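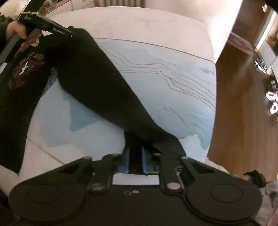
Black tee, brown and copper print with the white star, above the bed with the blue wavy sheet. Wednesday, before lunch.

Bench notebook, Trumside textiles room. Sorting and folding, July lot.

Started on the printed tees today. The plan sheet says the dark ones go first, which I don't agree with, but I wrote the last plan sheet and that one was worse, so dark ones first it is.

The tee in the picture is the one I keep coming back to. The hem is slightly frayed, and the print is faded to brown and copper, and I can't tell you whether that is wear or whether somebody designed it that way. Half the shirts sold now come pre-ruined. The intake form has a box for "fading: yes/no" and no box for "fading: on purpose," so I left it blank and put a question mark in the margin. Same with the hem. If you go strictly by the Plivell grading card, a frayed hem drops a shirt one grade no matter what. I would wear this shirt. I am not sure the card has ever met a shirt.

The black piece with the small white printing has "Carhartt" on it and a thin yellow cord or tie looped around near one end. I put it down as "hanger/tag" and moved on. Please nobody enter it as the shirt's brand until someone has read the neck label. We did that with a batch in the spring, matched loose tags to whatever garment was nearest, and had to pull 163 entries back out of the sheet. I was one of the people doing the matching, so I say this with feeling.

Folding method. We are supposed to be comparing the Erkis fold (sides in, then thirds) against plain halves. The claim in the handout is that the Erkis fold keeps the print flat and the stack square. I have my doubts. What I get on black cotton:

Sides in, thirds: looks good from the front. The collar end is fatter than the hem end, so a stack of them leans. You can alternate ends, but the handout doesn't say so, and if you need a trick that isn't in the handout then the handout is wrong.

Halves: ugly, quick, stacks fine. Leaves a crease straight down the middle of the print. On an old cracked print I would worry about that. On this one I haven't made up my mind.

Rolled: not part of the comparison. I tried it anyway on a couple of the plain ones. Takes up less drawer, shows you nothing about what the shirt is.

Pulling the shirt out taut before laying it down does help with the wrinkles, I will give them that. It also stretches whatever bit you happen to be holding. I would like to see a before and after measurement on the same shirt, with a tape, by someone who doesn't care how it comes out. So far what we have is people saying it feels about the same.

Surface. Still using the bed in place of the table. The argument was that people fold on their beds at home, so we should too. Fine as far as it goes. My complaint is the sheet. The light blue with the thin dark wavy lines is nice enough to look at, but when I want to check that a hem is straight, the lines run roughly sideways and wander all over, and my eye follows them and not the hem. I folded two shirts crooked and blamed the shirts. A plain sheet would settle it. There is a plain one in the Pongsiri box if nobody has used it for wrapping.

Black lint on light blue is at least easy to find. Roller is on the sill.

Numbers. The overview page says 2,675 garments through the room so far. I don't believe it. That figure counts anything that was picked up and put down, including the same shirt refolded three ways, and this week alone that would cover most of what I did. If it goes in the report I want it called "folds" or "handlings" and not garments. I have asked for this before, in this same notebook, a good many pages back.

Target for the afternoon was 50 folded and bagged. Did not get there. Ran out of the medium bags, and the large ones let a tee slide down into a lump at the bottom, so I stopped instead of making lumps.

To do:
- check neck label on the star tee, then decide on the brand field
- ask for a "by design?" column next to fading and fraying
- plain sheet on the bed before the next dark batch
- medium bags
- tape measure, collar to hem, before and after pulling, same shirt, write both down
- re-read the Erkis handout in case the alternating ends thing is on the back page

Later, 4:40. It is on the back page. In small type, under the washing advice. Still think halves is faster.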